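Week 6: Automation on the packing floor

Reading before class: the Sturnley case, parts 1 and 2. Bring your notes from the job analysis exercise.

## The case so far

Sturnley packs replacement parts for kitchen equipment. Orders arrive from the Gondon warehouse overnight, and the day shift picks, bags, labels and boxes them. Before the change, 16 people worked the packing line. Each packer handled an order from start to finish, and a packer who found a wrong part walked it back to the shelf.

The company brought in robotic hands for the bagging step only. Labels and boxing stayed manual. On the first full Saturday the line shipped 767 orders, fewer than on a normal Saturday. Managers at the Brullmont office called this a training problem. The packers said the orders were reaching them in the wrong sequence. Both groups had evidence, and we will look at it in class.

## What changed in the job

Use the task / skill / contact table from Week 4.

- **Tasks.** Bagging left the job. Clearing jams, refilling bag stock and checking grips came into it.
- **Skill.** Packers used to know parts by feel. A worn gasket was noticed while it was being bagged. That check was never written down, so it was missing from the plan.
- **Contact.** Two packers used to face each other across a table. Now each works beside a machine and talks mainly to the shift lead.

Pay did not change at first. The job title did, from "packer" to "line operator," and the new title came with 30 minutes of paperwork per shift. Several people asked for their old title back.

## Hands and grippers

Many packing lines use suction cups or two-jaw grippers. A hand with several fingers can hold more kinds of objects, but it has more joints to look after. Keep this in mind when you read the maintenance log — most entries concern fingertips and small fasteners, and very few concern the arm.

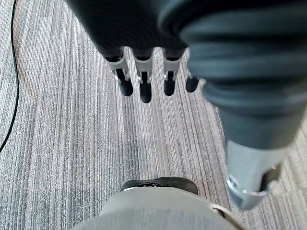 The log also shows who did the work. The service contract with Luangrath covers repairs, but calls took until the next day, so operators began tightening and cleaning parts themselves. By September this was a regular part of the shift. It appeared in no job description, and the time was recorded as "idle."

## For discussion

1. Which unwritten checks were lost when bagging was automated? How could they have been found earlier?
2. Should operators be paid for maintenance work they took on without being asked?
3. Rewrite the "idle" category in the log. Use at least 2 new codes.

Written answers to item 3 go in the course folder before the next class. One page is enough.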